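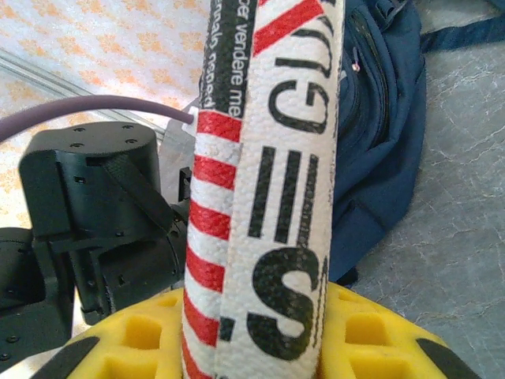
Mebrat Gebreyes asked whether printed straps like these are worth keeping once the lettering wears, and said hers go on the shelf with the bags. We keep ours too — a coarse weave holds a knot well, and the big black letters make one easy to find in a drawer.

Bags come next on this page. The navy backpack has a clear window on the upper front pocket, a good size for a name card, and a short carry handle at the top.

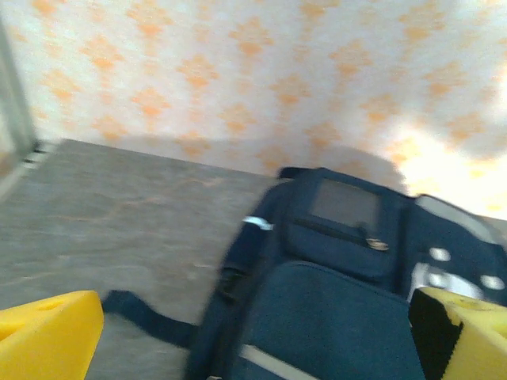

The lower front pocket is the larger of the two. We put chargers in there and keep papers out of it. Straps and bags stay up in the gallery through May.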